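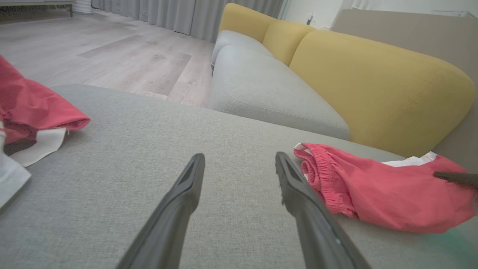 Wrist camera view, left arm, sofa station: gripper fingers over the seat, red shorts to the right.

Laundry cell upkeep meeting, minutes
September 3, 2021
Present: Sorcha Farquharson, Anderson Siqueira, Teodor Hedlund, Kenneth Dalgleish, and me, Ívar Toft, taking notes (sorry in advance, my laptop was at 9 percent when we started so the first part is from memory and a paper napkin).

1. Last time's leftovers

Sorcha went through the old list. The floor anchors for the arm base got re-torqued and Kenneth painted a line across each bolt head so we can see if one creeps. He was very pleased with the paint. The spare wrist cable is still on order from McIver. They say it shipped, they said that last time too, and Sorcha is going to call them instead of emailing because the emails go into some kind of hole.

The curtains question is closed. We keep them drawn during runs and leave the ceiling lights on, same setting all day. I argued for daylight because I like daylight, and I lost.

2. Fingertips on the left arm

This took up most of the meeting. Everybody had the wrist view open on their own screen, the one pasted at the top, and we talked over each other for a good while.

Teodor's complaint is that the left gripper has been dropping thin fabric on the lift. Waistbands are fine, they bunch up nicely and give the tips something to hold. Single layers are the trouble. A hem gets picked up a little way, then slides. He went through the log and found 61 dropped lifts out of 946 attempts since the last tip change, nearly all of them on a single layer. The right arm is doing the same garments on the same sofa with hardly any, so it's hard to blame the clothes.

Anderson thinks it's wear on the ridged lip. He had the old tips in his pocket (in his actual pocket, with his keys!) and passed them around. You could feel it with a thumbnail, the ridges on the old set are rounded over at the outer corner and pretty crisp on the inside. That says to him the fingers aren't closing flat, they're meeting at the outer corner first and doing all their work there.

Kenneth wasn't convinced and said it could just as well be the closing force, which we turned down after the Cendness trial so we'd stop stretching elastic. I think he has a point. We went back and forth and agreed we have to change one thing at a time, which we all say every time and then somebody changes three.

So the order is going to be: fit new tips and square them up, run a day. If the drops don't come down, put the closing force back up one step and run another day. Nobody touches the force setting before that. Sorcha made Kenneth say it out loud.

3. How we're squaring the tips from now on

I asked for this to be written down properly because Anderson has been doing it by feel and he's away in December. He talked, I typed, Teodor corrected both of us.

Park the arm over the seat cushion, well above it, and hit the stop before any hands go near the gripper. Lock and tag at the wall box too, not just the pendant. Kenneth asked me to put that in twice so: lock and tag at the wall box.

Back out the 2 small screws at the root of the finger and slide the tip off toward you. Wipe the seat of the mount with a dry cloth. There's usually lint packed in the hollow at the end of the tip as well, so pick that out with the plastic pick in the top drawer. Don't use the steel one. The tips are plastic and the steel one gouges them, which is how we lost a set in the spring.

Slide the new tip on and run the screws in by hand until they just touch. Take the lock off, jog the fingers closed at the slow speed on a strip of paper, then stop and lock again. Pull the paper. It should drag evenly across the whole lip. If it swings toward one side, nudge the tip, and try again. Anderson says he usually needs three or four goes. Then snug the screws with the small driver, alternating, and do the paper one last time, because tightening moves things.

Teodor added that you should do the finger farther from the camera first. The near one always looks soft in the wrist view and you can't judge much from it, so it helps to have the other one already right and set the near one against it.

4. The wrist camera

Speaking of which! The left camera was re-focused when the bracket was swapped and Sorcha wanted to know if everyone's happy with it. Mostly yes. The weave on the seat comes through clearly, and the yellow back cushions give a good strong edge to check the aim against. Teodor pointed at the bit of greenish-teal in the bottom right corner, under the shorts. His guess is a reflection in the lens. Mine is color fringing out at the corner, which a lens that wide will do. We didn't settle it. He'll clean the cover glass and grab a view with the arm parked in the same pose, and if the tint is still there we'll live with it or ask Fadside for another cover.

The cover glass should get wiped at the start of each shift anyway. It's on the sheet, and the sheet had gaps in it. I'm guilty of at least one of those.

5. Arms getting close to each other

Kenneth brought up the thin gray rod at the far right of the view, the one lying across the shorts. He reads it as the tip of the other gripper. Sorcha thought so too, Anderson said probably but he'd want the joint log next to it before swearing to anything. Whichever it is, Kenneth would like the keep-out distance between the two arms looked at again now that the left base has been re-torqued. The base could have shifted a hair when the bolts came up tight, and the distance was worked out before that.

Teodor can redo the base calibration with the touch-off block. He needs the cell empty of laundry for it and most of an afternoon. Agreed he gets the cell right after the new tips go on, and before the one-day run, so we're not measuring drops on a base we don't trust. (Kenneth pointed out this is technically changing two things. Sorcha said calibration doesn't count. There was some muttering.)

6. Cleaning

Short item. There are specks on the laminate again and I said we should be sweeping before runs as well as after. Lint gets into the lower bearing cover on the base, and the last time we had it open the grease was gray with it. Anderson will add the floor to the start-of-shift sheet, right under the cover glass. The cushions get the vacuum with the brush head at the end of the day. Please empty the vacuum. Please!

7. Grease and hours

The left arm is at 3,641 hours on the counter. Burnell's service person told Sorcha on the phone that he'd rather do the wrist joint early than late with the kind of short back-and-forth moves we make, and we're inclined to let him. Kenneth wants to watch and take notes so we can do the next one ourselves. Sorcha will book it for December and warn everyone else that the cell will be down. Anderson's away then, as noted, but he says he's seen enough grease.

8. Who's doing what

Anderson: new tips on the left arm, squared with the paper strip, old set bagged and labeled and out of his pocket. Also the start-of-shift sheet.
Teodor: cover glass and repeat view, then the base calibration and the keep-out distance.
Kenneth: pulls the joint log for item 5, leaves the closing force alone.
Sorcha: calls McIver about the cable, books Burnell.
Me: types up item 3 as its own page and tapes it inside the door of the tool cabinet. I'll do it in big print this time, I know the last one was unreadable.

9. Anything else

Teodor asked if we could get a second plastic pick, as the first one keeps wandering off to the other bench. Yes, I'll order a bag of them.

Next meeting is after the one-day run, once we have the drop count. Sorcha will send the time around.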